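Clornside Household Textiles
Rulell Utility Cloths

Product overview

The Rulell utility cloth is a plain woven cotton cloth for general work in kitchens, dining rooms and laundries. It is supplied by Clornside to schools, residential homes and private households, and may be used for drying, wiping and covering. Each cloth is hemmed on all four sides and has a hanging loop at one corner.

Colours

Teal
Dark green
Oatmeal

The colours are intended to help households keep cloths for separate tasks apart. Teal and dark green are dyed in the yarn – slight variation between batches is to be expected. Customers who require a close match should order the full quantity at one time.

Pack sizes

Cloths are sold in packs of 7 or 13, in a single colour. Mixed packs are available to account holders on written request to Manee Ongart, Customer Orders.

Washing and care

Wash before first use. Dark green cloths should be washed separately for the first 3 washes. Do not use bleach or fabric softener, both of which reduce absorbency. Tumble dry on a low setting or line dry.

Folding and storage

Cloths should be sorted by colour on a clear, smooth table and folded once fully dry. Shake out each cloth, lay it flat and smooth the hem by hand before making the first fold. Store in a closed cupboard away from direct sunlight.

Teal and dark green cloth on a wooden table.

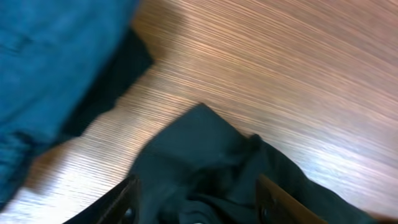
Related products

Tangen roller towel
Flidano table cover, plain or bordered

Ordering and returns

Orders received by noon are dispatched the next working day. Unwashed cloths may be returned in their original wrapping. Enquiries concerning faults in weaving or hemming should be addressed to Wichai Wattanapong, Product Quality, quoting the batch number on the pack label.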